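Nivo folding donation stand with card reader, used for one season

Our group collects money for the air ambulance at music festivals and summer fairs. For many years we used buckets with a lid and a sticker. The buckets are cheap and strong, but each summer more people stop, put the hand in the pocket and say they have only a card. So before this season we bought the Nivo folding stand with the Petek card reader, and I promised to the others that I would write down how it went.

The set comes in a long bag with a shoulder strap. Inside are the pole, a foot with three legs, a plate for the reader, a sign holder and 2 spare screws. The reader is packed apart in a small box. The instructions are short and some drawings are too small for my eyes, but I could put everything together in the kitchen before the kettle boiled. The second time was even faster. You must push the pole until it clicks. If it does not click, it looks fine and then slowly goes down during the day, and by the afternoon the reader is at the height of a child.

First we took it to the festival at Drimbridge. It was windy on the field and the ground was uneven. The legs are wide, but the stand is light, and on grass it moved with every strong wind. There are holes in the feet for tent pegs, but the pegs are not in the bag. We borrowed some from our neighbours at the next stall, and after this it stood well. I think a product sold for outdoor events should include four pegs.
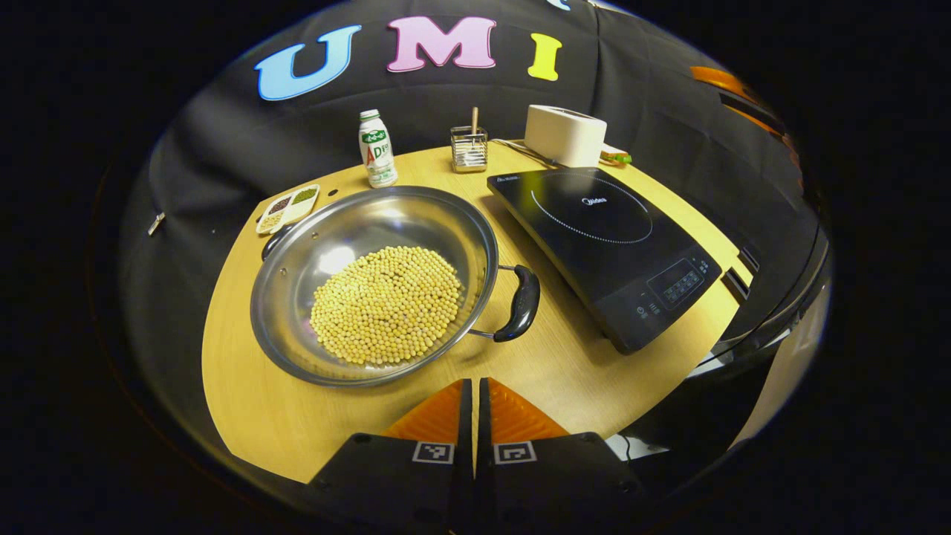

The reader has three buttons with fixed amounts and one button for a free amount. You choose the amounts yourself in the app. We began with amounts that were too high, and I saw people look at the first button and walk away. On Wednesday evening, when we were preparing for the next fair, we changed them to lower ones, and more people stayed to tap. I cannot prove that this was the reason, it was also a sunnier weekend. Changing the amounts is easy if you have a signal. Without a signal the app only shows a turning circle, so please do it at home.

Signal is the weak point in general. When the main band started and the whole field was on the phone, the reader became very slow. It can keep payments in its memory and send them later, up to 300 of them according to the booklet. We never came near to this number. But you have to switch this function on yourself, in a menu called "Advanced", and I found it only after we had already lost half of an afternoon.

The battery was better than I expected. It lasted from the opening of the gates to the last song with a little left. The screen is difficult to read in direct sun, and several older visitors asked me if the payment had gone through. There is a sound, but next to a stage you do not hear it. A green light on the top side would help a lot.

I compared it with the Plonwood stand which a hospice group had beside us. The Plonwood is much heavier and it did not move in the wind at all. It also looks nicer, more like furniture. But two people had to carry it from the car park, and it does not fold. For an indoor hall, or a shop where it can stay all the year, I would take the Plonwood. For us, with one car that is already full of banners and raffle prizes, the Nivo is the more practical choice.

Some small remarks. The sign holder takes A4 paper but it is open at the top, so put the paper in a plastic sleeve against the rain. The zip of the bag got stuck in July and is still not good. Customer service answered my message after 2 days, politely, and offered a new bag, which has not arrived yet.

We still keep one bucket beside the stand for coins. Children like to drop coins and their parents then often tap the card also.

Good points: light, quick to build, long battery, amounts easy to change.
Bad points: no pegs, dark screen in sun, offline function hidden in the menu, weak zip.

My mark is 4 from 5. We will take it again next summer, with our own pegs.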